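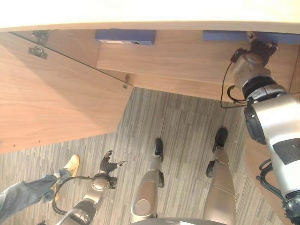 Garncombe的老步道档案开放查阅了，七月底前还能补登记

2020年3月13日 本地消息

先把要紧的说了：镇上那批老步道的档案，从这个礼拜起可以随便看了，不用写申请信，也不用找熟人打招呼，带上身份证件去镇公所后楼登记就行。如果你家附近有一条从小走到大的小路，现在的步道图上却找不到，那你有到七月底这段时间，可以把材料递上去，请镇里补登记。过了七月，下一轮什么时候开，我问了一圈，没有人肯给我一个准话。

我是昨天下午去的。本来只想拍一张门口的告示就回来交稿，结果一坐下就坐到人家关灯，晚饭都耽误了。喜欢看老地图的朋友应该懂我，那种东西一摊开，时间就没有了。

事情是这么来的。Garncombe现在用的步道图，是把几张不同时候画的图拼在一起做成的，拼的时候有些路就掉了。掉了的路不等于不能走，大家照样走，牵狗的走，上学的走，去河边钓鱼的也走。可是图上没有，地块一换主人，人家装个栅栏，你就很难讲理。去年Skurnari坡后面那条小路就是这样，忽然多了一道铁丝网，上面挂了块“私人土地”的牌子，住在坡上的人要去车站，得从大马路绕一大圈，那段马路还没有人行道。

Nadège Gilbert就住在坡上，她是最早去翻档案的人之一。我在后楼碰见她的时候，她面前摊着一张对折了好几次的图，手里拿着铅笔（阅览的地方只许用铅笔，这个后面再说）。她说她搬来的时候，隔壁老太太就告诉她那条路叫“洗衣婆路”，从坡顶一直通到水边。她一直以为是个外号，没想到1907年的图上真的这么写着，字小得要用放大镜看。

“我当时在里面叫了一声，”她跟我讲，“管阅览的人还抬头看了我一眼。”

我也看到那三个小字的原文了，真的写在上面，墨水颜色有点发褐，旁边画着两排小短线，表示是可以走人的路。就这么一张图，能不能让铁丝网拆掉，现在还说不好，图只能证明当年有这么条路，还要有别的材料一起递。不过有总比没有好太多了！

这次开放的范围比我想的大。除了步道图，还有历年的桥梁修缮单、田界纠纷的信件、早年巡路员写的记事簿，以及一批居民来信。来信最好看，我得承认我在这上面花的时间最多。有人投诉别人家的鹅挡路，写了满满一页，语气越来越急，最后一句是请镇里“于下一个市集日之前处置该鹅”。后来怎么处置的，卷宗里没写，我翻了前后几份都没找着，心里一直惦记着。
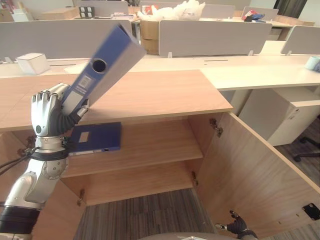 浅色木纹文件柜与蓝色档案夹

说回正事。负责整理这批东西的是Mi-kyung Noh，她在镇公所管文书，讲话很快，走路也快，我跟在后面记笔记很吃力。她介绍说，过去这些材料散在好几个地方，有的在旧消防站楼上，有的在学校库房，还有一部分跟着前任们的办公桌搬来搬去，连目录都对不上号。现在统一收到后楼，按路段重新编了号，每份卷宗有一个字母加数字的编号，在目录里查到编号，填单子，工作人员拿给你。

目录是用Karkix做的，一个查询系统，后楼有电脑可以用，家里上网暂时还查不到。我试了一下，搜路名不太灵，老路名的写法五花八门，同一条路能有好几种拼法，搜地块编号反而快得多。Noh也建议大家先去查自己那块地的编号，抄下来再过去，能省不少工夫。要是实在不知道编号，把你要找的那条路在现在的地图上大概画一下，带过去给他们看，他们也能帮你找。

我问她，整理的时候有没有特别头疼的地方。她想了想，说是夹在里面的东西太杂，公文中间会冒出菜谱、车票、干掉的树叶，还有一张没写完的情书，收信人只有一个缩写。情书她没给我看，说是要先弄清楚能不能公开（我央求了一下，没用）。菜谱是做醋渍鲱鱼的，她倒是答应复印给我，等我做出来再跟大家汇报味道。

关于补登记怎么弄，我把问来的都写在这里，有写错的地方欢迎来信指正。

首先你要证明这条路长期有人走。老图当然最好，没有老图的话，可以用证词。证词要写明你从什么时候开始走、多久走一回、走去哪里、路上有没有碰到过有人拦。写得越具体越好，“我一直走”这种话用处不大，“我每天早上从这里去面包房上工”就很有用。证词要本人签名，代签的不收。年纪大的邻居不方便写字，可以由别人代笔，但要当面念一遍给他听，再由他自己签字或者按手印。

然后是照片。最近拍的也要，以前的也要，哪怕是全家福里背景带到一点点路口，都可以交。Ye-rin Ko就是从自家相册里翻出来一张她姑姑推自行车的照片，后头正好是现在堵上的那个木栅门，当时门开着。她告诉我那本相册放在衣柜顶上很多年，要不是为了这件事，根本想不起来去拿。

最后是一张申请表，两面的，后楼领，也可以在邮局旁边的Kwon文具店拿。Kwon的老板娘人很好，表格随便拿，还准备了一支笔拴在柜台上，不过她请我顺便提醒一句：复印机最近卡纸卡得厉害，要复印地图的话请早点去，别赶在她关门前。

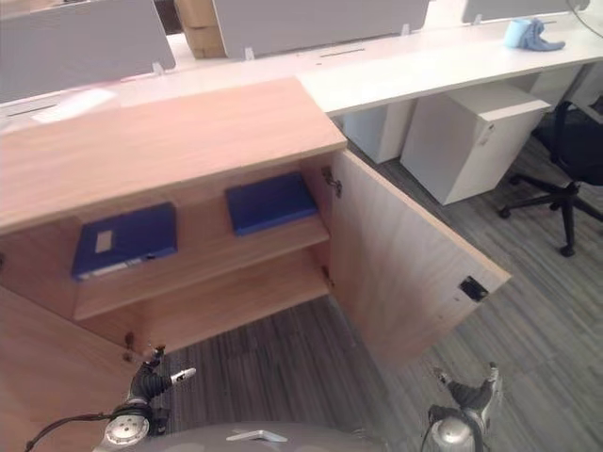 我知道有人会问，递了材料是不是就算成功了。还早着呢。材料递上去以后，镇里先公告，地块的主人可以提意见，有意见就要开听证，没意见才进入登记。这里面最慢的是公告，一条路要公告满60天，中间有人补充材料的话，可能还得往后顺延。所以虽然写的是七月底截止，真想办的朋友最好不要拖到那时候，后面排队的人肯定多。

当然也有人不高兴。Daichi Matsuda在坡下面有一片果园，其中一段老路正好从他的樱桃树中间穿过去。我给他打了电话，本来有点怕他挂我，结果他很客气，讲了好长时间。他说他不反对别人走路，他自己也从别人的地里走过，可是这几年总有人一边走一边摘，有的还带着袋子来，狗也不牵，把小树苗的根刨出来。他买这块地的时候图上没有路，他是照着图种的树，现在要是画一条路进来，正好压在他最好的那排树上。

他的意见是，路可以认，能不能挪到地边上去，贴着水沟走，多走不了几步。我后来拿这个话去问Noh，她说改线是可以申请的，但要另外走一套手续，得先登记原来的路，再申请改到新的位置，顺序不能倒。Matsuda听了以后叹了口气，说那他也得去后楼看看档案了。我觉得这是好事，两边都去看同一张图，总比隔着铁丝网吵架强一点。

Gilbert对改线怎么看呢？我也问了。她说只要能通到水边，不用推着婴儿车走大马路，从水沟边上过她完全没意见，就是希望下雨天别太滑，最好铺点碎石。至于碎石的钱谁出，这个问题我一提出来，大家就都开始看别处了。

镇上走路协会的Jin-sol Ban打算这个月带人把几条有争议的路都走一遍，边走边量，把现在的宽度、有没有台阶、哪里积水都记下来。想一起去的可以报名，穿防水的鞋，带水，路上没有卖吃的。Ban提醒，有栅栏拦住的地方不要翻，走到那里就停下，记下位置往回走。去年有人为了“证明这路能走”去翻铁丝网，把裤子撕了，腿上缝了针，还差点被人告。

我自己准备报名走河边那一段。小时候我外婆带我走过，她要去对岸买鸡蛋，我只记得有个地方特别窄，得侧着身子过，旁边全是荨麻，每次都要被扎到。昨天我在巡路员的记事簿里居然看到了一句：“河岸段荨麻过高，已割。”隔一页又是“荨麻过高，已割”。再隔几页还是。这位巡路员字写得很漂亮，可惜每一页都只签一个姓氏的首字母，问了Noh，她也不知道他叫什么。要是谁家长辈当过巡路员，麻烦跟镇公所说一声，她很想在目录里把名字补上去。

另外，这次的查阅不收费，复印要收，黑白彩色价格不一样，大图只能拍照不能复印，怕把纸折坏了。拍照请关掉闪光灯。有几张图因为破损得厉害，暂时不外借，等修好再说，其中就包括很多人想看的那张磨坊图。修复的师傅要从外地请，什么时候来还没定。

我还听说学校那边想组织高年级的学生来看，给他们每人分一条路，回去问家里的老人，再写成一篇东西交上来。如果真做成了，我很想看看孩子们能问出什么来，老人对着孙辈讲话跟对着我讲话是不一样的，对着我他们总是先问我结婚了没有。

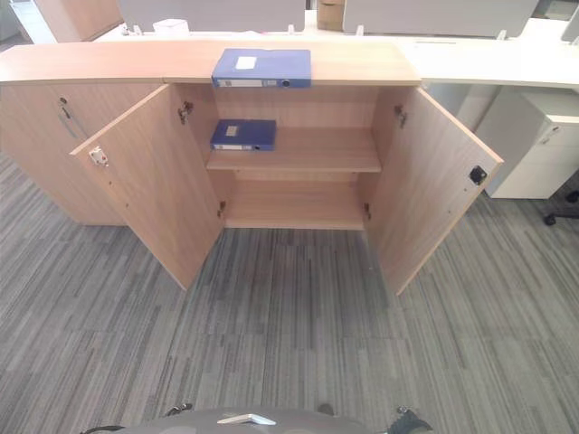

生活服务 ｜ 办事提示

地点：Garncombe镇公所后楼，从停车场那边的小门进，正门进去要绕一大圈，还要上下楼梯。轮椅和婴儿车也请走小门，那里有坡道，门有点重，按铃会有人来开。

登记：进门在2号窗口登记，出示身份证件，领一张阅览单。上午人少，我去的那天下午要等位，等了一会儿才轮到我。

带什么：铅笔、笔记本、手机或者相机。圆珠笔和钢笔要寄存，水杯和吃的也不能带进去。放大镜可以借，数量有限，眼睛不好的朋友最好自己带一个。里面比外面凉，我穿了外套还是觉得有点冷，建议多带一件。

怎么查：先在Karkix里找编号，再填单子。一次可以调一份，看完还回去再换下一份，不要把两份卷宗的纸混在一起。纸张原来什么顺序，还回去还是什么顺序，哪怕你觉得它放错了也别动，跟工作人员讲，他们会记下来。

代查：出门不方便的老人可以打电话给镇公所，请他们代查一条路。代查只回答有没有记载，不负责抄写全文。回复要等多久看排队情况，我问的时候前面已经排了大约100个人，比我想的多多了。

证词表和申请表：后楼、Kwon文具店都有。填好以后交到后楼，会给你一张回执，请一定收好，后面查进度要用回执上的号码。有人上礼拜把回执当书签夹在图书馆的书里还掉了，图书馆现在还在找。

走路活动：报名找Jin-sol Ban，公告栏上贴了报名纸，写名字和电话就可以，带小孩的请注明年纪。下大雨顺延，当天早上会在公告栏通知。狗可以来，要牵绳，经过果园那段请把绳子收短。

读者来信：上次登了桥头修路的消息以后，有好几位来信问公交站会不会跟着挪。我问过了，站牌不动，等车的棚子要往坡上移一点，好让出转弯的位置，施工期间候车请站在面包房那一侧。还有一位读者想找老步道沿线的水井照片，手上有的朋友可以直接拿到后楼去，原件当场扫描、当场还给你，不用留下。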